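Teaching with my hands, second month

I started this work in April and I still have problems to explain it to my family. My mother thinks I build robots. What I do is hold a gripper in each hand and tidy up things on a bed, again and again, so that later a robot arm can learn from the recordings. The project has the name Istis inside our small company, Hovar, and the home tasks are my part of it.

Before this I did remote control for one year. You sit in front of a screen with two levers, and the arm is in another room, and everything you do comes a little late. I was not bad at it, but a folded towel took me so long that my tea was cold when I finished. With the hand-held grippers the towel is easy. I feel the cloth through the handle, I feel when it slips, and I correct without thinking.

The current task is called "put away small items". There is a box, there are soft toys and some things of daily use, and each must go from the bed into the box. The instruction sheet is one page long. The difficult part is to move like a person who has only two fingers on each hand, and who never had more.
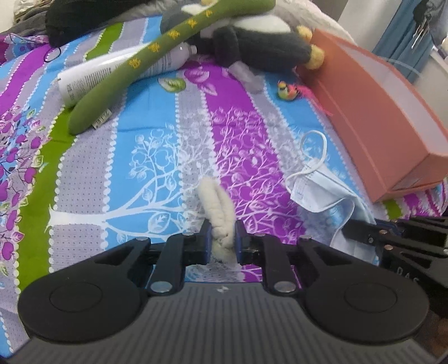
My first 50 recordings were almost all rejected. I was too fast. At home I tidy up quickly and I throw things, everybody does, but a robot can't learn much from a throw. The reviewer wrote me the same comment so many times that I put it on a paper above my desk: "Close, wait, lift." Now I close the fingers, I wait one breath, and then I lift. After this change the number of accepted recordings went up quickly, and last week I passed 600.

Soft things are harder than hard things. A bottle is always the same bottle. A piece of cloth has a new shape each time you put it down, and I must decide where to take it: by the corner, by the fold, or in the middle where it makes a small hill. I try to change between these on purpose. If I always take the corner, the robot will learn that cloth is only corners, and the first time it meets a ball of laundry it will not know what to do.

Another thing I had to learn is to leave my mistakes in. In the beginning I stopped the recording when something fell. Then I was told that a fall with a good recovery is worth keeping, so now I pick the thing up again slowly and continue. I like this rule very much. I wish my school teachers had it.

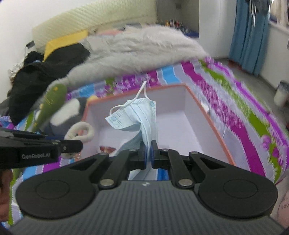

Do you need to be an engineer to do this work?

Most of us are not. I studied accounting, and the training for the grippers took me two afternoons. Patience helps more, and also a strong back, if the bed is low.

The arm which will use our recordings is kept in the other building, on Drultitow street. I visited it one time. It took a sock from a chair and stopped before lifting, about one breath long, and I had the strange feeling to see my own habit in a machine. The second sock it dropped on the floor.

Next month we begin with kitchen tasks, and I must practice with spoons. They turn in the fingers when you hold them too far from the middle. I will write again when I have some results with them.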